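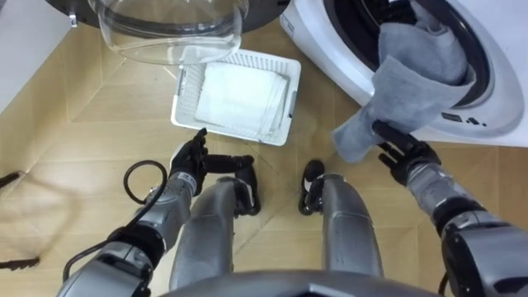 Grey towel on its way out of the front loader, basket at the ready.

I've wanted to get to the Covcombe open day for years and finally made it on Friday! It's the old wool scouring works, out past the rail bridge, and once a year in October they let the public wander through for a gold coin. I got there just after ten and the car park was already a paddock of utes.

First stop was the Danladi shed, where the raw fleece comes in. The smell hits you well before the door does (lanolin, sheep, a bit of wet dog) and my hands were soft for the rest of the day. They put 3,120 bales through last season, and our guide was pretty chuffed about it. The tour took 40 minutes and I could've happily gone round again.

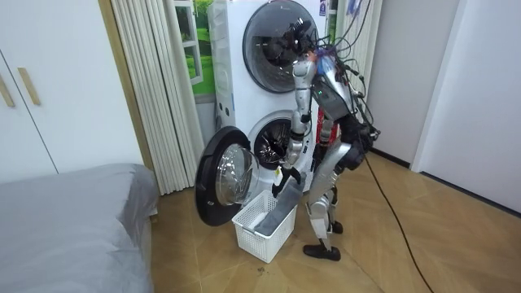

After that I had a long chat at the Onimum stall about washing wool at home, as I've felted more jumpers than I care to admit. Cool water, a short cycle, dry it flat. I knew all that, sort of, but I came away with a bar of their wool soap anyway - and a second one for Mum.

Lunch was a sausage in bread and a very good lamington from the Sorel tearoom. Get in early, the queue was out to the dye garden by noon. The spinning demo starts at 2 and seats go fast, so I stood up the back and saw mostly hats. Parking's free, but wear boots if it's rained.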